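Shop > Living room > Low tables and what goes on them > Rilwood check cloth and table pieces

Search products, brands, item numbers

Rilwood Check Cloth, with or without the table pieces

Sold by Godenell. Page written by Fletcher Nepia.

The supplier's sheet for this cloth opens with the words "transforms any room." I have had one on a low table and the room is the same room. What the cloth does is cover the table, and it does that well enough that we've kept stocking it, so let's start there and leave transformation to the people who printed the sheet.

It's a plain check, white and a muted rose-red. The sheet calls the color "heritage cherry." If you're after a bright diner red, this will disappoint you, and I'd like you to find that out now instead of when you open the parcel. It is closer to the red of a shirt you've owned for a while. Next to brown floors and brown furniture I think that works in its favor. Next to anything really red it looks tired.

The squares are the same all over, with no border and no center motif, so there's no right way around. That also means that if your table isn't square to the wall, or you put the cloth on in a hurry, the lines will tell on you. I straighten mine more often than I'd like.
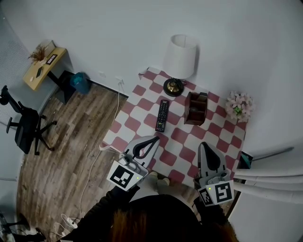 On size, please measure. The cloth is 44 inches across and it is made for a low table, the kind you'd put in front of a couch. It is no use on a dining table unless you want a patch in the middle. We get this one back more than any other cloth for exactly that reason, even though the number is printed on the packet. Measure the top, add whatever drop you want on each side, and if the sum comes out above 44, buy something else.

The sheet also says "wrinkle-free." It isn't. It comes folded in a packet and it has fold lines, and they stay until you iron them or wait a good long while. I ironed mine on a Saturday and was mildly annoyed about it. Once flat it stays fairly flat, provided you don't fold it up again between uses.

Then there is the washing claim, which is 200 washes without fading. I asked how this was tested and got the same sheet back a second time. So I can't tell you about 200 washes. I can tell you about 13, because I've kept a tally on the inside of the laundry cupboard. After 13 the rose-red looks to me the way it did, though it was never a strong color to begin with, so it doesn't have far to fade. Cool wash, ordinary detergent. I don't tumble dry it, and the label says not to.

Tea comes out. Red sauce came out on the second go. Candle wax I haven't tried and don't plan to.

The table pieces

You can buy the cloth alone, and most people should. We also sell it with a few things to stand on it, under the name Rilwood Evening Table, which was not my idea. Here is what I make of each of them.

The box. A small open organizer in dark brown wood with a shelf divider inside. Of everything in the set this is the piece I'd pay for separately. It has no lid, so things get put back in it, and the divider stops the small stuff from sinking under the larger stuff. Mine has pens, reading glasses and a tape measure in it. The sheet says it will "end clutter for good," and all I'll grant is that my clutter is now in a box. It suits a spot beside the TV remote, where your hand is going anyway. The remote isn't included, and yes, we have been asked.

The dark brown shows dust. Wipe it with a dry cloth and don't soak it.

The lamp. This one comes from Flisoton and has a white drum-shaped shade over a round base in black and gold. I was ready to dislike the gold. On the table there's less of it than the catalog made me expect, and the black holds it down. The shade I have more trouble with. White shades look wonderful in May and by winter you can see where everybody has grabbed them to turn the lamp around. Move it by the base.

The bulb is sold separately. Flisoton recommends its own, which it rates at 2,000 hours, and I see no reason you shouldn't use whatever fits and whatever you already have in the drawer. I have not sat up for 2,000 hours to check.

Think about where your outlet is before you decide where the lamp goes. Low tables tend to get pushed up against a wall for just this purpose, and any cord in the room then ends up running across the floor beside them. Keep it along the table edge or the baseboard if you can, and out of the path to the kitchen. The check cloth hangs down over the side a little and hides less of a cord than you would hope.

The flowers. Pale pink, green leaves, artificial. They're from Skála, and the packaging says "indistinguishable from fresh." Nobody over the age of four has been fooled by mine. From the couch they're pleasant, and they go with the rose squares better than I expected, but lean in and they are artificial flowers. They're sold as a loose cluster without a vase. I lay them in a corner of the table, well away from the box, where they do no harm. If you dislike artificial flowers in general, these won't change your mind and you should order the set without them.

Does it make sense as a set?

Sort of. The cloth is busy, and everything that goes on top of it has to put up with that. A plain shade and a plain dark box manage fine. A patterned vase or a stack of magazines would be too much, at least to my eye. The other trouble is space. Put out the lamp, the box, the flowers and a remote, and a low table still has room for a couple of mugs, but you'll be shuffling things if you also want to eat there. I tend to stand the lamp toward the far end and keep the near side clear.

It's a fair choice for a plain room, the sort where the ceiling has pipes on it and the floor is long boards in brown and gray and there isn't a lot of pattern going on. In a room with a figured rug I'd go for a single color. We have those too, under table linen, and they cost less.
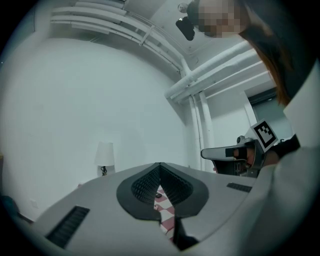

Rilwood check in a room with white-painted ceiling pipes.

Things the sheet says that I couldn't confirm

"Non-slip." The underside feels like the top side. On a smooth table it moves if you drag something across it. A lamp base near one end helps.

"Fits all standard tables." See the measurements above.

"Stain-repelling finish." Water sits on it for a moment and then goes in. I would still use coasters.

"Reversible." The check does show on the back, a shade paler. You could use it that way round if you had a stain to hide, and I have.

Details

Cloth: check, white and muted rose-red, 44 inches across. Cool wash, dry on a line, iron on low.

Box: dark brown wood, open top, shelf divider. Wipe dry.

Lamp: white drum shade, round black-and-gold base. Bulb not included.

Flowers: artificial, pale pink with green leaves. Dust with a soft brush. Keep them off a sunny sill if you want them to stay pink.

Ordering and returns

The cloth ships folded and the lamp ships in its own carton, so the set may reach you in two deliveries. Please don't write to us about the missing lamp until the second one has had a fair chance to arrive. Unwashed cloths can come back. Washed ones can't, so hold it up against the table before you put it in the machine.

If you've had yours through more washes than I have, write to me at the shop and tell me how the color is holding. I'll add it to this page whichever way it goes.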